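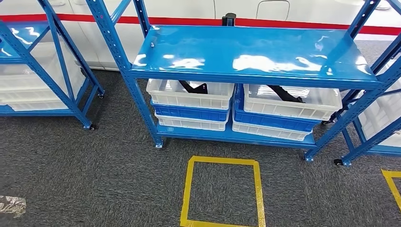
The test hall at Proscombe is cold in the morning, and the people who work there keep their jackets on until 10. I came on a Sunday, when the building is quiet and the long comparisons can be done without interruption. Two grippers were on the bench: the Jeminach, with two parallel fingers, and the Erkico, with a suction cup and a small folding thumb beside it. Both had to do the same job on the same arm, with the same head camera. Take a black bracket out of a plastic bin on a low shelf, bring it out, and put it down in a tray.

It sounds like an easy job. A person does it without looking. But the blue shelving makes it hard for a machine in two ways.

The first is the space. The bins stand in stacks of three under the top shelf, and the part lies in the highest bin of each stack, so the hand must enter from the front and then turn down. The Jeminach is a long gripper. When it turned its wrist, its back side touched the steel panel above on many of the early tries, and the safety controller stopped the arm each time. The team made the approach lower and slower, and after this the contacts became rare. The Erkico is shorter by 19 millimeters and had no such trouble.

The second is the light. The top shelf is glossy, and the ceiling lamps make white patches on it. From the height of the head camera, these patches confused the depth image, and the software sometimes believed that the shelf had a hole. The white bins are a smaller problem of the same kind, as they let a little light through their walls. The engineers tried a matte cover on the shelf for one afternoon and then took it away. Their customers, they told me, will not cover their shelves.

In total I was shown the results of 1,121 picks, of which 679 were made with the Jeminach. The numbers are not equal because the Erkico arrived later. On flat pieces the suction cup was clearly faster. On the bent brackets it was less sure, for the cup needs a flat place and the bracket offers only a narrow one. If the part was lying diagonally with its arms up, the two fingers took it almost always on the first try, while the Erkico often had to move and look again.

I had expected the staff to choose a winner. They prefer to talk about the Crabtree controller, which drives both hands and which everybody in the hall complains about. It needs a restart after every change of tool, and the restart is slow enough to go and make tea. A new version is promised for July. Until then the Jeminach stays on the arm most days, mainly because it was mounted there first.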